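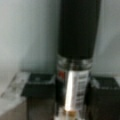

Arm check, shared bench, Drirnton workshop
Filled in by Rhys Mudgway, Wednesday

1. Fingers close square on a tall container. PASS, with doubts. One grip proves little. The build notes claim 1,000 picks without a drop and I would like to see who counted.

2. Grip force limited. NOT SHOWN. The setting reads 48 and no one can tell me 48 of what.

3. Stop button within reach of whoever is typing. FAIL. It was behind the monitor again. Move it before the next run.

4. Cables clear of moving joints. QUERY. The loops either side of the gripper look generous to me. Tie them back and run the wrist to both ends of its travel at low speed.
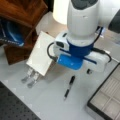
I was told they have never snagged, but the log only starts in August.

5. Table cleared before power on. FAIL. Pens and plug-in adapters do not belong under the gripper. Put them away.

6. Base bolts tight. PASS. Checked with my own spanner.

7. Restarts safely after a power cut. NOT TESTED. "It should" is not an answer.

Not signed off. Recheck items 2, 3, 4, 5 and 7.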